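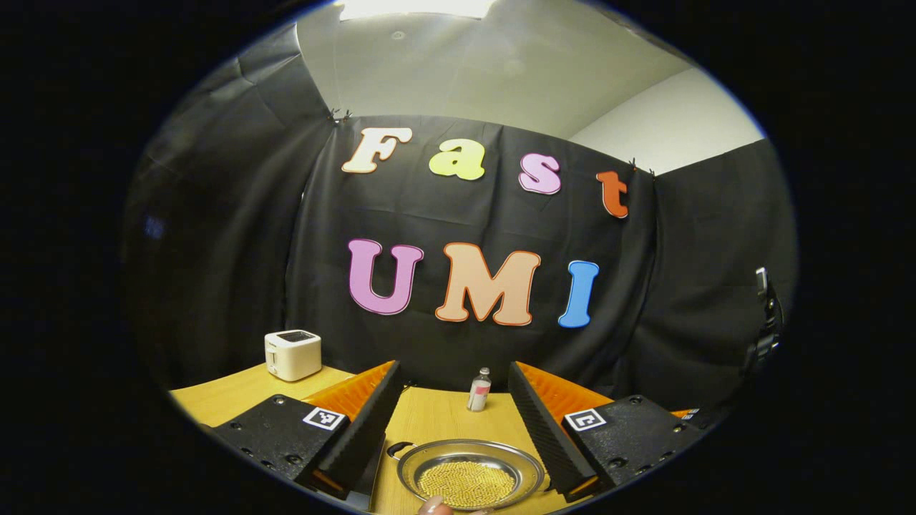

Backdrop lettering

Backdrop lettering is the practice of fixing large cut-out letters to a cloth hung behind a table, a stall or a small stage, so that a name or a short word can be read from the front. The letters are commonly cut from foam, felt, card or thin board. The cloth is usually dark and plain. It is used at school fairs, craft markets, birthday parties, club displays and demonstration tables, and also in small rooms where one corner has to be given a name.

The practice is related to bunting and to shop signwriting, but it differs from both. Bunting hangs free on a string and each letter has its own flag. Signwriting is made to stay. Backdrop lettering is pinned or clipped, and most sets of letters are taken down and used again.

Contents
1 Terms
2 Cloth
3 Letters
4 Arrangement
5 The table in front
6 Fixing and taking down
7 Storage
8 See also

Terms

The cloth is called the backdrop, the back cloth or simply the back. When there are further panels at the left and right, the whole is called a three-sided back or a booth. The side panels are called wings by people who come from theatre, and curtains by almost everyone else. A letter with an edge of a second colour is called an outlined letter, and the coloured edge is called the border or the rim.

In the handbook of the Echeverri craft school, written by Elvira Quispe, the word "face" is used for the front colour of the letter and "shadow" for the rim. This use has not spread much outside the school, where "shadow" normally means a darker copy of the letter moved a little to one side.

Cloth

Black is the most common colour for the back cloth. It makes pale letters easy to read and it hides the joins between panels. In the picture at the head of this article the cloth is black fabric and the letters on it are cream-white, yellow-green, pink, orange-red, magenta-pink, peach and sky-blue, so that every letter has a colour of its own against the same ground.

Folds and wrinkles are the usual fault of a cloth back. They come from three causes: the cloth was stored folded, it is held at too few points, or it is wider than the space where it hangs. Soft folds do not harm the reading of large letters, but a letter of thin card will bend with the fold behind it. Cloth can be ironed before hanging, or it can be hung the evening before and left to drop under its own weight. Heavy cotton and wool serge drop well. Thin polyester does not, and it also shines under a strong ceiling light.

A cloth held only by clips at the two top corners will sag in the middle. The sag is small for a narrow cloth and can be accepted. For a wide one a rod or a tight cord is put through a hem at the top.

Letters

Foam is light, cheap and easy to cut with a sharp knife, and it gives a thick letter which stands out from the cloth. Its weak side is the corner, which is crushed easily in transport. Felt does not crush, but it lies flat and has less effect from far away. Card is good for one use only.

Letters are cut by hand from a paper pattern or bought ready. The sets sold under the name Mitberg contain capitals only, and the Trutar sets have capitals and lowercase. Mixing the two is common, and it causes some difficulty because the capitals are not the same height.

Rims are made in two ways. In the first, a larger letter is cut from a second sheet and glued behind the face. In the second, the rim is painted. The rim may be a darker tone of the face colour, such as darker blue around sky-blue, or a different colour, such as orange around cream. A darker tone gives a quiet result. A different colour is more lively and can be read from farther.

Arrangement

A long name is normally broken in two rows. The row which matters more is made larger, and it may be the upper or the lower one. In the illustrated back the upper row reads "Fast", with one capital and three lowercase letters, and the lower row reads "UMI" in capitals, which are larger and bolder.

Two schools exist on the question of the straight line. Nayeli Palomino, who taught display work at Echeverri, asked her students to stretch a thread across the cloth and to stand each letter on it. Teófilo Bedoya preferred letters which lean a little and do not all stand at one level, and he found that a short word looked stiff without this. For children's events the second manner is more usual. For a company name the first is safer.

Spacing is judged by eye from the place where the public will stand. Equal gaps measured with a ruler do not look equal, as an open letter such as F leaves more empty cloth beside it than a full letter such as M.

The table in front

Most lettered backs stand behind a table. The general advice is to keep the objects on it low, or to put the taller ones where they do not cover a letter. A small toaster at the rear left and a clear bottle with a white cap, as in the illustration, both stand below the back. Flat things, such as a steel plate of golden-yellow beads, can be placed near the front edge without any risk to the reading.

A light wooden top under a black back gives a clear line where the table ends. With a dark table cloth this line is lost, and some makers then add a strip of coloured ribbon.

Small loose material should be kept in a dish with a raised edge. Beads, buttons and dried peas roll easily, and a bare tabletop will not stop them.

Fixing and taking down

Straight pins are enough for foam and felt. The pin goes through the cloth from behind and into the letter at a slant, so that the head does not show. A tall letter needs at least 2 pins. Glue is not recommended on a cloth which will be used again. Adhesive tape holds for an hour or so on wool and for less on cotton.

Letters are taken down before the cloth is unclipped. If the cloth comes down first, its weight pulls on the pins and tears the foam.

Storage

Foam letters are stored flat, with paper between the layers, away from sunlight. Pink and orange fade first. Édgar Chambi of the display shop Distari kept a stock of 501 letters in shallow drawers sorted by alphabet and not by colour; he noted that the vowels wore out long before the other letters and had to be cut again each August.

The cloth is best rolled on a cardboard tube. A cloth which must be folded should be folded in a different place each time.

See also

Bunting
Felt craft
Pin board
Stage curtain
Table display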